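Sidska Shared Vaults: Frequently Asked Questions

Shared Vaults have been live for a few months now and we love seeing how differently people use them. The questions below come from the inbox, the webinar chat and one very long phone call with an accounting firm (you know who you are, and thank you!). If yours is missing, write to us and we'll add it.

Last updated November 17, 2023

Getting started

What is a Shared Vault?
A folder that is encrypted on your own device before anything is uploaded. Everyone you invite gets their own key to it. Our servers hold the scrambled version and can't open it, and that goes for our support staff too.

Do the people I invite need a paid account?
No! Guests sign up with an email address and a passphrase, and they can read, comment and upload for as long as the vault owner keeps them on the list. Only the owner needs a plan.

How many people can share one vault?
Up to 100 on the Team plan. Tonantzin Contreras on our product side has been testing much bigger groups, and the sync speed she is getting is really exciting, but there's no release date yet.

Can I move my old folders over?
Yes, and it's easier than it used to be. Indbridge, our import tool, keeps your folder structure and your file dates. It does not bring over share links from your old service, so send out fresh invitations once the import is finished. Plan on some 2,000 files per hour on an ordinary office connection.

Files and previews

Which file types can I preview?
PDFs, plain text, spreadsheets, and the usual photo formats. Previews are decrypted in your browser and cleared when you close the tab. Video plays too, though long clips take a moment to start.

Is there a size limit?
3 GB per file. Total storage depends on your plan, and old versions count toward it.

How does gallery view work?
Open any folder with photos in it and click the grid icon at the top right. Thumbnails are made on your device and encrypted along with the originals, so gallery view gives nothing away to us. Click a photo to see it full size, and use the arrow keys to go to the next one.

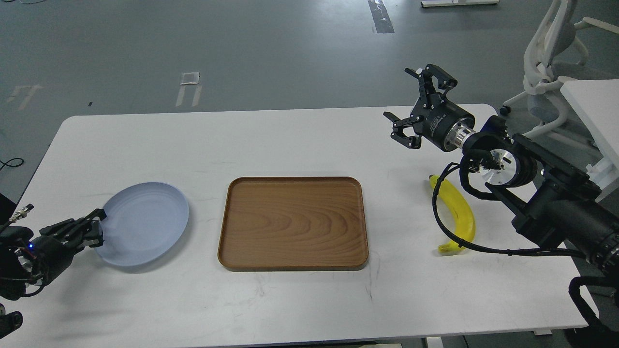 Plate, tray and banana on a white table, twice over.
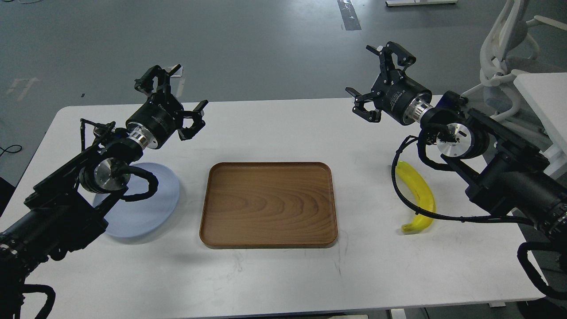
Keys and passphrases

I forgot my passphrase. Can you reset it?
We can't, and we know that's hard to hear. Your recovery sheet can, though. It's the page with 29 characters on it that you were asked to print or save when you signed up. Type those in on the login screen under "Use recovery sheet" and pick a new passphrase.

I lost the recovery sheet as well.
If you're still logged in on any device, go to Settings, then Recovery, and make a new one right away. If you aren't logged in anywhere, the vault owner can remove your old account and invite you again. You'll get back everything in the shared vaults. Files in your private vault can't be recovered.

What happens to the keys when somebody leaves?
Remove them from the member list and the vault gets a new key automatically. Anything added from then on is closed to them. Copies they already downloaded stay on their computer, and no software of ours can reach in and delete those.

Can I use a hardware key?
You can! Support for hardware keys arrived in June and it was our most requested feature by a mile. Add two if possible and keep the second one somewhere other than your bag.

Admin questions

Can I see who opened a file?
Owners and admins can. The activity log shows the member, the file and the time, and you can export it as a spreadsheet. Guests don't see the log at all.

Does it work with Flornov?
Yes. If your office already signs in through Flornov, switch it on under Settings, Sign-in. Members still set their own vault passphrase, which stays separate from the office login on purpose.

Has anyone outside the company checked your encryption?
Stöcker went through the code for the vaults and the browser app. Crescencio Magaña, who leads our security work, is happy to send their full report to any customer who asks, and he'll gladly talk you through it (set aside some time, he loves this stuff).

How do I cancel?
Settings, Billing, Cancel plan. Your vaults switch to read-only at the end of the paid period so you can download everything, and guests keep their read access during that time as well.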